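Selling snacks at a weekend craft market -- do I need labels and how do I price them?

Asked in Small Business & Side Gigs, May 2023

Hi all, I've had a table at the Penrose market for a while selling knitted stuff, and I want to add a little snack section because people keep asking where they can get something to eat. I'd be buying packets in bulk and reselling them one at a time, no cooking. The table fee is 60 a season whether I sell snacks or not, so anything extra would be nice. I've never sold food before and the market rules page is two lines long. What do I need to know before I spend money on stock?

3 answers

Answer 1 (marked helpful)

I did this for two summers at the Prekside market, so I can tell you how it went for me. First thing, call your county health office and ask about prepackaged food. Where I live it was a short form and a small fee, but the next county over wanted an inspection, so please don't take my word for your area!

Second, look at the multipack before you buy it. Lots of them say "not labeled for individual sale" on the outer bag, and then the little packets don't have the full ingredient list. Get the ones sold as vending stock instead. I bought mine from a wholesaler called Porkirex and every packet had its own label.
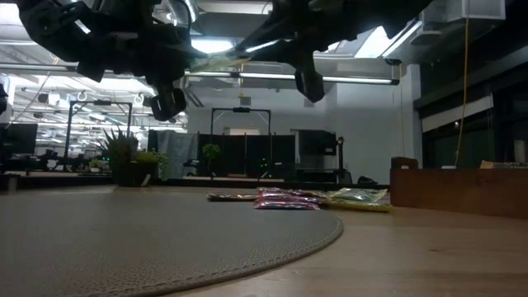 How much should I mark them up?

I went with double what I paid, then bumped it up to the nearest quarter so I wasn't digging for nickels. Chips moved fine at that price. Fancy nut mixes did not, and I ended up eating a lot of those myself.

Start small, too. My first order was 100 packets and it lasted me most of a month. The second year I got cocky and ordered 2000 because the price break looked so good -- bad idea. I was still giving them away in September, and the dates were getting close.

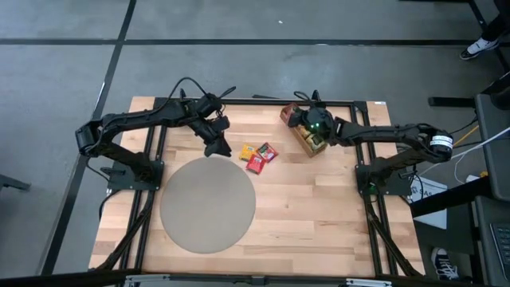
Keep your stock out of the sun as well. Anything with chocolate on it goes in a cooler under the table, and I'd only put out a few at a time and refill as they went. A cheap tablecloth that hangs to the ground hides the cooler and all your boxes. Oh, and bring small bills. Everybody pays with a twenty before ten in the morning.

Answer 2

Check your insurance. Mine covered crafts only and I had to add food on.

Answer 3

I'd add that you should write down what sells. I use an old Ravus notebook, one page per market, and just make a mark each time a packet goes. My best season was 1202 packets and more than half of that was plain salted chips and fruit chews, so that's pretty much all I carry now.

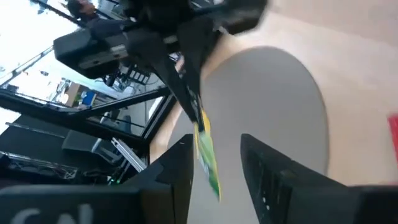
Green and yellow packet or card

Also ask the organizer if someone else already has snacks. Our market only allows one snack table per row and I had to move down by the parking lot, which was kind of annoying at first but I get the families coming in from their cars, so I stayed there.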